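From: Mirjam Sutter
To: Rotport new parents list
Date: 17th August
Subject: Re: night sweats, is this normal??

Hermine Ruchti wrote:
> Week three and I wake up soaked at 2 every morning.
> My mother says it's the milk. My sister says it's
> the menopause, thanks very much. Anyone?

Hermine, congratulations on having two consultants in the family. Mine went on until week five, both babies. The midwife at Hollenstein said it's mostly hormones dropping and the body getting rid of extra fluid, and to ring her if I had a fever or shivers with it. Same goes for you, please ring.

What helped: a towel under me, a spare nightie within reach, and a pint of water that Ignacio was meant to refill. He managed it twice.

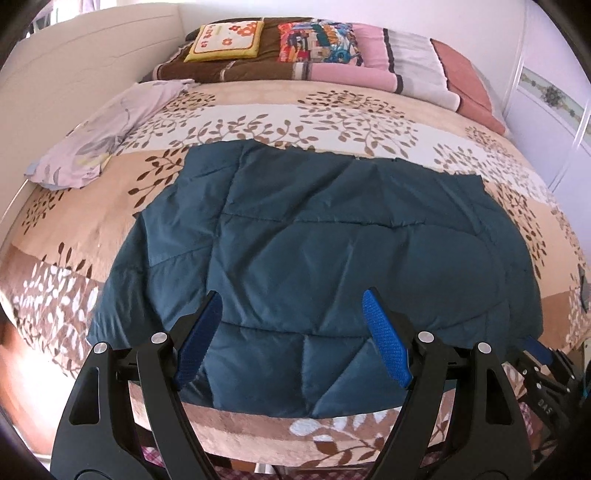 Bedding is the other thing. I slept under far too much of it because everyone told me to keep warm. A plush blanket like that one, with the leaves on it, is lovely in January and a punishment at three weeks post-birth. Same with a quilted jacket on top for the night feeds. Cotton sheet, thin cardigan, done.

Margaux, are you still collecting for the Staltell group tea? I owe you for June.

Mirjam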